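Canvas tote with color panels, how do you fold yours?

Wim Martens
I love this bag! Cream canvas, teal and orange panels, and so roomy. I fold it in thirds and tuck it in a drawer.

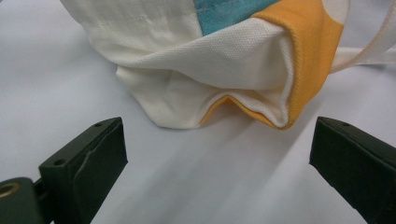

Tineke Hermans
Thirds never worked for me, the straps pop out. Roll it!

Wim Martens
Rolling creases the seams, though. Four months of folding and mine still looks great.

Catriona Paterson
Hang it on a hook, you two :)

Related threads
Washing heavy canvas
Jesside drawer dividers
Best hooks for a narrow hall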